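Speaker notes — "The Second Life of a Sweater"
Evening talk, Plarnedley Library, March 2022
Luzius Eberhard

Slide 1. Title

Good evening and thank you for coming. Say who I am: I repair knitwear, I have a small workshop in Sheehan, and I learned the work from my aunt in another country and in another language. If I use a wrong word for a stitch, please correct me, I will not be offended. Check that people in the back can hear. Phones off.

Slide 2. What I will talk about

Mostly wool. A little cotton. I do not speak about synthetic fleece, it is a different subject and I am not the right person for it. Questions at the end, but if somebody does not understand a word they should raise a hand at once.

Slide 3. The repair book

Hold up the book. I write down every piece that comes into the workshop. When I closed the book last August there were 1,464 entries. Of these, 41 came in for moth holes only. I expected many more. The great part was elbows, cuffs and underarms, so places where the cloth rubs on itself or on a desk.

Pause here. Ask who in the room has a sweater with a hole at the elbow. Usually many hands go up and people laugh.

Slide 4. Why knit fails

A woven cloth is two sets of threads which cross. A knit is one thread that goes in loops, and each loop holds the next one. When one loop breaks, the neighbors begin to open. Show with the thick rope sample. Pull slowly, otherwise they do not see it. Then say: this is the reason to come early with a small hole.

Slide 5. Washing

This is the slide where I am always asked the most, so go slowly.

Wool does not need a wash after each wearing. Hang it by an open window for one night. For a real wash: cool water, a little wool soap, no rubbing. Press the water out in a towel. Never wring. Felting comes from heat together with movement, and a felted sweater cannot be made large again. People have told me about hair conditioner. I tried it two times, and it relaxes the fibers a little, but the felt stays felt.

Drying flat, away from the radiator. Turn it over once.

Slide 6. Pilling

Pills are short fibers that come up to the surface and tie themselves together. Soft yarns with a loose twist pill more, also the expensive ones. Tell the story of the Veleo cardigan: a customer wanted to send it back after two weeks, I combed it for 22 minutes at the counter and she kept it. Use the comb in one direction only. An electric shaver is fine for thick knits, but on fine ones I have seen it cut through.

Slide 7. Two repairs that everybody can learn

First, Swiss darning, also called duplicate stitch. It follows the path of the old yarn, so it is for thin places which are not yet open. Second, the woven darn, for a real hole. Pass the two sample squares around, and ask to get them back — last time one did not return.

Yarn: take it a little thinner than the original. The color does not need to match. I use leftovers from the Citau mill shop, where small cones are sold by weight.

Slide 8. Storage

Fold, do not hang. A heavy knit on a hanger grows at the shoulders and becomes longer, and rib suffers the most. Put the heaviest piece at the bottom. Everything must be clean before it goes away for the summer, moths look for the places with sweat and food. Cedar smells nice, but I would not trust it alone. A closed bag is better.
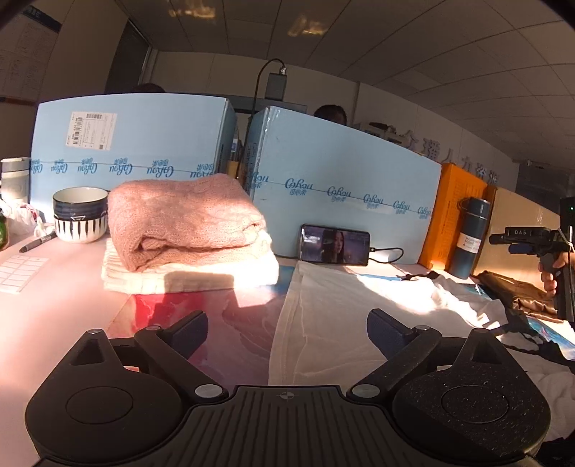
Dusty-pink knit sweater, folded, on a cream ribbed knit.

Say how I fold: face down, sleeves across the back, then in half from the bottom. For a thick sweater one fold is enough. Take it out once in the season and fold it again in another place, so that the line does not stay.

Slide 9. When it is not worth it

People expect me to say that everything can be saved. I don't think so. If the yarn breaks when I pull it gently between two fingers, I send the piece home again. It can still be a cushion, or the good parts can be patches for another one. In the workshop I keep roughly 80 such pieces in a trunk and cut from them.

Slide 10. Questions

If there are no questions, begin with the one about washing machines: yes, the wool program is acceptable when the drum is not full and the spin is low.

Remind them that the mending table stays open after the talk. Needles and yarn are there, and they can keep the needle. Thank the library. Collect the sample squares, both.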